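Home | News | Business | Jobs | Community | Contact
Print this article | E-mail this article

Packing plant in Sidau gives sorting work to robot arms

7/27/24

SIDAU - The parts company Clakport will put robot arms on its sorting line in November, and the 13 people who work there now will get other tasks in the same building. The company told this to its staff at a meeting in the canteen.

The arms will pick up small parts from a table and put them into trays. At present this is done by hand, 835 trays in one shift. Workers on the line stand for most of the day, and many of them have complained of pain in the wrists and shoulders.

Before the machines arrive, every movement is tried out on a computer model. The model was made by Mestano, the firm which also delivers the arms. In the model a single arm practices with one small block on a plain table, and the more difficult parts come later. 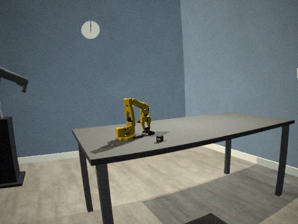
Workers from the line have been invited to watch these tests and to say where the movements are different from their own. Several of them noted that parts often arrive upside down, and the plan was changed after this remark.

According to Clakport, no jobs will be lost before the end of next year. Eight workers will move to quality control, and five will learn to run and clean the machines. The training takes 2 weeks and is paid as normal working time.

The union at the plant is not fully satisfied. It asks that the night bonus stays in the pay of those who change to day work, and it wants a written promise. Talks about this will continue after the summer break.

Clakport bought the plant from Ó Riain, which still uses the warehouse next door.

Print this article | E-mail this article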